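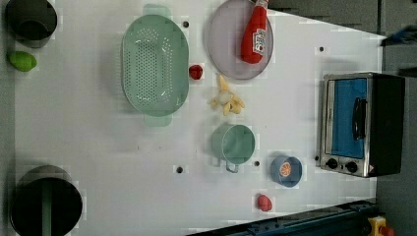 August, notebook, kitchen table cell. Started 8:40, coffee machine down, so adjust expectations of the handwriting.

Purpose of today: get the house rules for this cell off the whiteboard and into something a person can read without asking Khoa what the arrows mean. The whiteboard version has been amended by so many hands that rule 3 now contradicts itself in two colors of marker. Ekaette wants a draft before the Vomholm visit. Vomholm wants "documented operating practice." We have practice. Documented, less so.

Morning: went back through the log from the toy kitchen runs. 2406 episodes recorded, 494 flagged by operators. Of the flagged ones, 438 carry a note in the comment field that consists of the word "weird." I have no quarrel with the sentiment. As a basis for deciding what to keep, it leaves something to be desired.

So, first rule, and it's going in bold when I find out how to do bold in the wiki: a flag needs a cause. Pick from the list. Dropped, missed, collided, operator error, object out of reach, other. If other, write a sentence. A sentence has a verb in it. Efe objects that this slows people down. Timed him doing it and he took less time than he had spent objecting.

Second: the emergency stop. Everyone knows where it is, bottom right as you look down at the table, yellow and red, hard to confuse with the ketchup. Knowing where it is and being able to reach it turned out to be separate skills when I asked people to stand where they normally stand. Femi stands where he can see the toaster oven door, and from there he needs one good lunge. New wording: the operator stands within arm's length of the stop for the whole run. If you need a better look at something, end the run, then go look. Test the stop at the start of each shift and initial the sheet. Initials from the person who pressed it, please. I've seen the July sheet and Ekrem can't have been here that often.

Third: reset. This one took most of the argument. The old rule said "reset the scene to a neutral state," and I defy anyone to tell me what a neutral state is for a bunch of bananas. Ekrem wants a taped outline for every object. Khoa says that if everything goes back into its outline we'll end up with a policy that is very good at outlines. They're both right, which made for a long morning. Settled on this: colander, plates and toaster oven may move between sessions and stay put within one, small items get scattered by hand before each episode, and the scatter is done by somebody other than the operator when there are two of us in. People put the fruit where they'd like to find it. I do it too. My strawberries are always suspiciously convenient.

Nothing gets placed over the mounting holes if a fixture is due to go in later. Ekrem asked me to write that down and then would not say why. Moving on.

11:15, ran a few episodes with the draft rules taped up beside the screen.

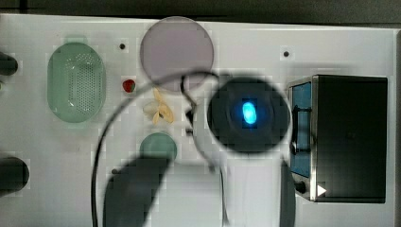
Fourth rule came out of this session, and it's the cable one. We had "keep cables tidy," which is a thing one says to teenagers. Replacement text: before the first move, jog the arm through the corners of its working area at low speed and watch the slack. If the cable crosses an object you intend to pick up or put down on, stop and re-dress it. If it crosses anything else, note it in the log, so whoever reviews the overhead view later knows the big black loop is ours. Efe suggested a spring retractor. Skedero sells one, supposedly. I have put in a request and will report back in the spring, at current purchasing speed.

Also, no reaching in. I know. It's already a rule. It's been a rule since before any of us had badges. But the way it gets broken is always the same: arm slows down near the end of a motion, looks parked, and a hand goes in to nudge a plate. Slow is not parked. Parked means the controller says so. Wrote that in capitals and Ekaette took them out again, on the grounds that capitals make people stop reading. We compromised on putting the line first.

Lunch, of a sort.

Afternoon: read through the Duman checklist that Femi brought over from his last job. Good on speed limits, good on who signs for what, and it has an entire page on footwear. Borrowed the sign-off layout. Left the footwear.

Things I couldn't settle and am parking here:

– Whether a run with a cable crossing counts as usable. Khoa says yes, the world has cables in it. Ekaette says only if we log them the same way every time. See rule four, I suppose.

– Who owns the low-speed setting. At the moment it's whoever touched it last, and they don't say.

– Whether the warning sticker on the toaster oven, which is a toy, has to appear on the cell's label register. Zumetar's auditor would say yes. Zumetar's auditor would label the lime.

– Minimum training before someone runs alone. Draft says two supervised sessions. Efe thinks one is plenty. Efe had four.

Draft is in the shared folder under "cell rules," next to three older files also called "cell rules." Read mine, the one with the sign-off box at the bottom. Comments to me before the visit. Please leave the whiteboard alone until Ekaette has photographed it, she wants the arrows kept.

Stop tested 4:50, arm parked (controller says so), power off. Initialed by me, who pressed it.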